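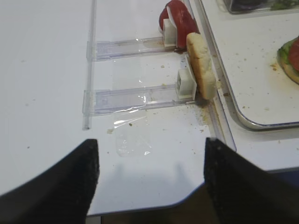
Crumbs on a white tabletop.

The first thing Sunita Lindqvist wants to talk about is the bass. Breltalach's new record, "Cistasis," runs 40 minutes, and for most of them the low end is a growling, buzzing, gorgeous mess that sits right on top of the guitars.

"I told everyone I wanted it to sound like a truck idling outside your bedroom," she says, laughing. "Then we got the first mixes and it was too polite, so we sent them back. We did that three times."

It paid off! The opener, "Marchetti," goes from a dead crawl into the fastest thing the band has ever put on tape, and the change lands so hard that I went back and played it again before I let the album move on. Lindqvist wrote the riff on an acoustic guitar with a string missing. She never replaced the string, and the whole song is built around the notes she couldn't play.

Drummer Siu-ming Chow joined after the last EP, and you can hear what he brought in (listen to the ride cymbal on "Brilik," please, on good headphones). He grew up on hardcore and came to doom late.

"My problem was waiting," he says. "The slow part of 'Brilik' is at 74 beats a minute, and at practice I kept getting to the next hit before everyone else. Sunita would just turn around and look at me." 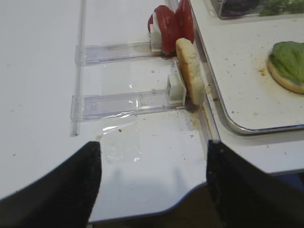 Lindqvist remembers it differently, and says he had the tempo by the second practice and that the looks were for the guitars, which kept drifting out of tune. They argue over this for a while, very happily.

The vocals were tracked last, in May, all of them after midnight. There are hardly any lyrics on side two, and the closing track has a single line repeated until her voice gives out. I asked if she can do that every night.

"No," she says. "We tried it at one show and I couldn't order food afterward. Siu-ming had to do it for me."

"I got the order wrong," Chow adds.

A short run of dates comes next, with the album played front to back. Lindqvist is already writing again, and she says the new stuff is faster. Chow says he'll believe it when he hears it.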